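工作日志 十一月,星期一

上午九点到。暖气还没有开,胶房里十四度都不到,所以先等加热板升温,同时整理上周的样品盒。

本周的题目还是旧书脊的胶。Llorente 寄来的那批账本,书脊上是动物胶,已经很脆,用手指轻轻推就掉粉。Remedios Requena 希望我们在春天以前决定用哪一种淀粉糊来软化,再用哪一种来重新粘。我个人倾向小麦淀粉,可是上次的结果不太整齐,我不敢写结论。

今天做的糊:小麦淀粉 15 克,去离子水按老比例,先泡,再慢慢加热,一直搅。到变透明的时候我又多煮了几分钟。过筛两次。第一次过筛有小颗粒,应该是我开始的时候火太急。下次要在水还凉的时候就搅匀,不要偷懒。

另外一份用 Nellora 的甲基纤维素,浓度百分之 2,昨天晚上泡好的,早上看已经很均匀,没有气泡。这个材料的优点是干得慢,有时间调整纸的位置;缺点是粘力弱,书脊这种地方恐怕撑不住。我想试混合,但是混合以后保存期多长,我没有可靠的数据。旧笔记里写“冰箱里一星期”,没有写是谁试的,也没有写什么条件。请知道的同事在旁边补一句。

敷糊的步骤记下来,免得以后忘记:
先用软刷扫掉浮粉,吸尘器开最小一档。
书夹在木板中间,书脊朝上,板和书之间垫硅油纸。
糊涂厚一点,上面盖一层塑料薄膜。
等 12 分钟,掀开一个角,用骨刀试。软了就刮,没软就再盖回去。
刮下来的胶放进小瓶,瓶上写书号。

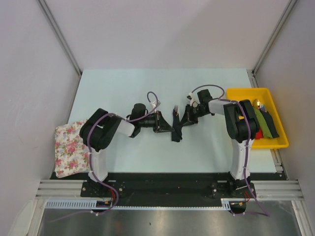
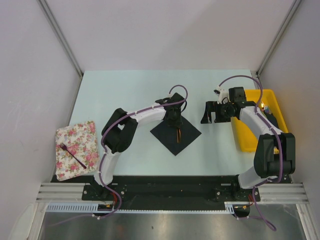
同一张台面,两条机械臂装在靠前的一边。

下午接着刮第二本。这本比第一本麻烦,胶下面还有一层粗布,布和纸粘得很紧,我怕拉坏折帖的背面,只刮到布的表面就停了。布要不要揭,得和 Remedios 商量。她以前讲过,如果布还有力,就留着,我觉得有道理。不过这块布靠书头的一端已经烂了,留一半揭一半,看起来会很难受,结构上是不是也有问题,我想不清楚。

第三册的封面皮子有红粉,碰一下手就红。加固剂还没有到,Ferness 的人电话里说要再等。先用纸包好放平,不要叠在别的书下面。

干燥的情况:上星期粘的试条,压在重物下面,今天拿出来看。小麦淀粉的试条平,边上有一点点翘。甲基纤维素的试条很平,但是用手一揭就开了。混合的那条是一比一,揭的时候纸先破,胶没有开,这对旧纸来说太强了。下一次把淀粉减少,试三比七。

湿度计有问题。墙上那只写 50,桌上 Brostarex 那只比它低不少,我不知道该信哪一只。用饱和盐水校一下应该可以,盐在最下面的抽屉,找了很久才找到。今晚把两只一起放进密封盒,明天早上读数。

要买的:硅油纸,细筛一个(旧的网已经松了),小玻璃瓶。日本纸还够用,薄的那种可以等下个月再订。

还没有做的:第一本刮完以后的照片没有整理,文件名是相机自己给的,要改成书号。粗布的纤维想取一小点放显微镜下看,是麻还是棉,我猜是麻。

五点半关加热板,剩下的糊装瓶,放冰箱第二层,瓶上写了“小麦,多煮”。筛子泡在水里,明天第一个来的人请洗一下,谢谢。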